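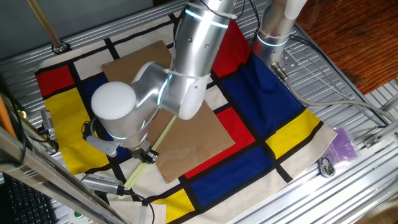

球衣和球鞋的家庭保养：给球员家长的一些办法

作者：Minttu Kuusisto　更新：12月2日 星期日

我的两个孩子在 Rodness 足球队踢球，一个是守门员，一个踢左后卫。从秋天到春天，我们家门口几乎每个星期都有一袋带泥的衣服。中文不是我的母语，有些洗涤的词我查了词典，如果哪里说得奇怪，请写信告诉我。

先处理泥，再处理衣服

比赛结束以后，很多人马上把球衣放进洗衣机。我以前也这样做，结果泥水进到白色的部分，领口变成灰色，怎么洗也不白。现在我先把衣服挂起来，等泥干透，然后在室外用软刷刷掉。刷的时候顺着布的方向，不要来回用力。干的泥很容易掉，剩下的印子再用冷水冲，从衣服的里面往外面冲。

草的颜色比泥麻烦。我用一点白醋加同样多的冷水，涂在绿色的地方，等二十分钟，再用普通的洗衣液轻轻揉。膝盖和臀部的位置常常要做两次。带漂白成分的东西不要用在印了号码的球衣上。我们队有一件客场球衣，号码“7”的上半边已经没有了，就是这个原因。

洗衣机里的设置

水温三十度，转速不要太高。衣服翻到反面，号码朝里。拉链拉好，魔术贴也要粘好，不然它会把旁边的袜子勾出毛来。柔顺剂我完全不放，运动面料用了柔顺剂以后吸汗变差，孩子说穿着像塑料袋。

Ulla Pesonen 负责给一线队洗衣服，每次洗39件，她把深色和浅色分开，袜子单独放在网袋里。我问她洗衣液用多少，她说比瓶子上写的少三分之一。我回家试了，衣服一样干净，洗完也没有滑滑的感觉。

晾的时候，球衣从下摆夹住，倒着挂。不要放在暖气上面，印的号码受热以后会卷边。如果第二天就有比赛，可以先用一条干毛巾把球衣卷起来，用手压几下，水分就少很多。

球鞋

鞋钉之间的泥，最好在离开球场以前就去掉一部分。两只鞋底互相敲几下就可以，不要敲在更衣室的墙上（客队更衣室的墙现在还有很多印子）。回家以后，先把鞋垫和鞋带拿出来，鞋垫单独晾，鞋带和袜子一起洗。

鞋钉根部和缝线旁边的泥，手指进不去，硬的金属工具又会划伤鞋面。我喜欢用细长的塑料柄，旧牙刷也可以。慢慢刮，一边刮一边用湿布擦。
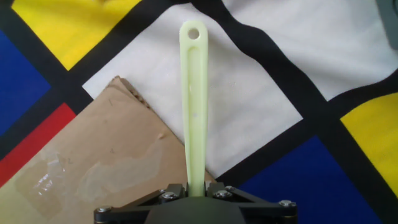

浅绿色的塑料柄，顶端有圆孔。

鞋面用湿布和一点温的肥皂水擦，不要把整只鞋泡在水里。真皮的鞋擦干以后上一层薄薄的鞋油，人造革的鞋不需要。鞋舌下面常常藏着小的橡胶颗粒，在人工草皮上踢球的孩子特别多，请把鞋倒过来抖一抖，最好在阳台上做，不要在客厅。

鞋里面塞报纸，过两个小时换一次，晚上睡觉以前再换一次。报纸不要塞得太满，鞋头会变形。Bram De Smet 家里用的是旧毛巾，剪成小块，洗了可以再用。他的儿子穿39号鞋，每只鞋塞两块正好。我试过用吹风机，鞋底的胶在前面开了口，那双鞋后来只能在院子里穿。

可以换鞋钉的鞋，请每隔几个星期把鞋钉全部拧下来，清理螺纹，涂一点点凡士林，再装回去。如果等到赛季结束才拧，常常拧不动。扳手请写上名字，我们家已经丢了三把。

守门员手套

手套要用手洗。戴在手上，在温水里像洗手一样互相搓，水变清了就停。千万不要拧，掌面的乳胶很容易裂。挤水的时候从手腕往手指的方向轻轻压。然后放在阴凉的地方平着晾，不要晒太阳。

收起来的时候，两只手套的掌面不要贴在一起，中间放一张干净的纸。比赛以前稍微弄湿掌面，抓球会好一些。我的孩子用旧手套训练，新手套只在比赛时戴，这样一副可以用到一月份的冬歇以后。

护腿板和水壶

护腿板的气味是很多家庭的问题。硬壳用洗碗的海绵和洗洁精洗，布的套子拆下来放进洗衣机。不能拆的，撒一层小苏打，放一夜，早上拍掉。

水壶的盖子要每次都拆开洗，吸嘴里面的那个小圈也要拿出来。拿不出来的时候，我用一根细的刷子，或者把棉签弄湿伸进去。洗好以后，壶身和盖子分开晾，不要盖上。运动饮料如果在壶里放了一个周末，用热水加一勺小苏打泡半个小时，再冲三遍。

球包和车里

在球包底下铺一层可以拿出来的东西，是我们家用得最久的办法。我用过塑料袋，用过旧浴巾，现在用纸板，从包装箱上剪下来的一块就够。剪的时候四边比包底各小一个手指的宽度，不然放进去会鼓起来。

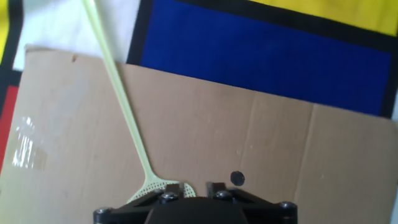

四个角最好剪圆一点，尖的角很快会把包的衬里戳破。湿了就换新的，旧的晾干以后可以放在门口垫鞋。车的后备箱也是同样的做法，不过要用大一点的，并且靠后座的一边要往上折起来，泥就不会掉到座椅下面。

湿衣服和干衣服要分两个袋子。我在每个袋子里放一张纸条，写上“湿”或者“干”，大儿子已经不需要了，小儿子还是会放错。包的侧袋请每个星期翻一次，我在里面找到过香蕉皮、裁判的哨子，还有一张写着285的存衣牌，到现在也不知道是哪个球场的。

给衣服写名字

全队的袜子都一样，不写名字一定会拿错。布标签最牢，但是缝起来花时间。熨上去的标签在领口可以用，在袜子上不行，拉几次就掉了。袜子我用洗不掉的笔写在脚底，写两个字母就够。球鞋写在鞋舌的里面。外套请写在两个地方，一个写在领子里，一个写在口袋里。

旧的、穿小的衣服

赛季中间孩子会长高，这很正常。还能穿的球鞋，请洗干净以后把两只鞋的鞋带系在一起，带到 Lamevthorpe 主场比赛的时候，放在入口左边的架子上。Naheed Mohmand 会按照尺码排好。去年冬天我们在那里换到一双几乎是新的鞋，小儿子穿着它进了他的第一个球，对手是 Rudberg，比赛最后输了一比四。

球衣上有小洞的，不要扔，可以剪下来补别的球衣。颜色接近就可以，守门员的肘部最需要。补的时候从反面缝，线用有弹性的，针脚短一些。

读者来信的补充

Ville Pesonen 写信说，他把沾了泥的球鞋放在冷冻室里半个小时，泥变硬以后整块掉下来。我还没有试，我们家的冷冻室里没有地方。

另外有一位家长问，白色的短裤发黄怎么办。我的做法是用氧系的洗衣粉，水四十度，泡一个小时，然后照平常洗。裤腰里有松紧带的部分不要泡更久。洗第二次还是黄的，就留着训练穿吧。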